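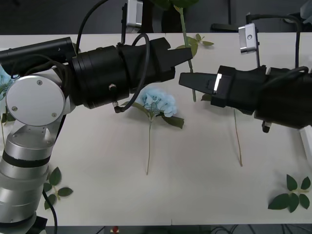

Sellham cut-flower growers to move to single grading standard

Monday deadline set for stem length and packing changes at Trallbridge market

Growers supplying the wholesale flower market at Trallbridge will be required to grade all field-grown stems to a single length standard from the start of the August selling period, the market operator confirmed this week.

Under the revised rules, bunches of dahlias, snapdragons and statice must be cut to a minimum of 20 inches, measured from the cut end to the base of the flower head. The present rules allow each grower to declare a minimum length on the delivery sheet. Bunches below the new limit may still be sold, but only through the short-stem lane, which opens after the main sale has closed.

The standard also covers packing. Buckets must be filled to a depth of two inches with treated water before delivery, and foliage below the water line must be stripped. No bucket may hold more than 40 stems. Sleeves are optional for statice and required for all dahlias.

Siv Tangen, who manages the sale floor, said inconsistent lengths had been the most frequent cause of disputed lots last season.

"A buyer bids from the sheet and collects from the bucket," Tangen said. "When the two don't match, the lot comes back and has to be re-entered. That ties up floor space and shortens the vase life of everything in it."

Growers on the heavier ground east of Sellham have raised objections. Keith Tapsell, who grows snapdragons on the Cartwright road, said a dry spring had left his first planting short, and that a fixed minimum would push much of it into the later lane at a lower price.

"I have no argument with the packing rules," Tapsell said. "The length limit ought to be set by crop. Statice will make 20 inches in most years. Snapdragons on clay often won't."

Tangen said limits by crop had been considered and would be reviewed after the season, using rejection records from the sale floor.

Ruby-Lee Te Moana, a buyer for retail florists in Zidcombe, said the change would reduce sorting at her end. Her staff currently regrade mixed deliveries by hand before conditioning, and stems that fall short are set aside for low arrangements.

Lots will be checked on arrival. A lot found short will be moved to the later lane without charge on the first occasion. A second short lot from the same grower will carry a handling fee, to be deducted from sale proceeds. Fees do not apply to wreath foliage or dried material, which continue under the existing rules.

Delivery sheets in the new format can be collected from the market office. Growers who wish to register for the short-stem lane must return the form by 2 p.m. on Monday. Registration covers the full season and can be withdrawn at any time.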